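Last updated: July

Sold on a Basket

The owner of Tramwood, a shop that sells play kitchens, toy food and small storage to preschools, does not like the word "basket" in a catalog. "It covers everything from a bread tray to a coal bucket," she told me when I asked why half her shelf had gone back to the supplier. "You order on the word and a picture shot against nothing. Then a carton shows up and you have 13 things a child can't use."

I had come to ask about the Poldale range, which has been pushed hard at preschool buyers as a tidier way to store pretend groceries. The pitch is that natural weave teaches children to put things away. She laughed at that. "Show me the child. Mine put things away when they're told to and the lid isn't stuck."

She has been selling this kind of thing for 13 years, and she keeps a notebook of returns. Wicker takes up more pages than I would have guessed. Ends work free along the rim, she said, and a sleeve catches. Her cleaning advice is a barely damp cloth and a day on a rack, and she knows perfectly well that a busy classroom will dunk the thing in the sink. The plastic tubs from Endura are ugly and she sells plenty of them. "I've got 200 in the back. They stack. I wouldn't have one in my house."

So does she think wicker is a mistake? She wouldn't go that far. Pylypenko, the importer she uses most, sends baskets she has no quarrel with, and she charges 70 dollars for a set with the vegetables included. I said that sounded steep. "It is steep. People pay it for the look, and I'm not going to pretend otherwise."

A white table, a wicker basket and some pretend produce:

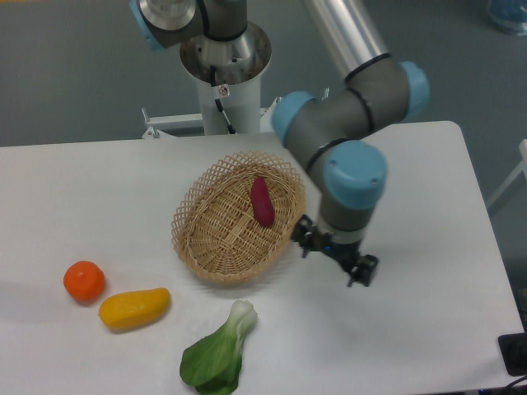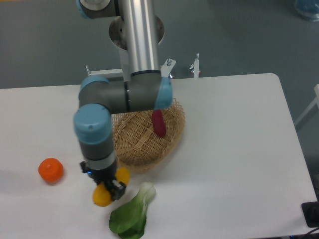
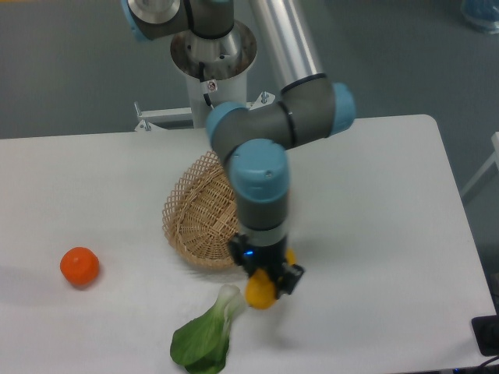 Shape was where she got most stubborn. She wants a basket low and open so a small child can see what is in it without digging, and she is suspicious of anything deep. The shallow oval one in the first picture, with the red sweet potato inside and the lattice rim, is near what she means, though I pointed out that an open weave like that has a lot of gaps for crumbs. She agreed and said she would still take it over a deep one. In the last picture the basket is on its side, and I asked whether light baskets tip too easily to be worth the money. "They tip. A heavy one lands on somebody's foot. Pick which phone call you want to get." I'm still not convinced that a preschool needs wicker at all, and when I said so she went to get me a price list for the tubs.

Contact us | Copyright Tramwood | Back to top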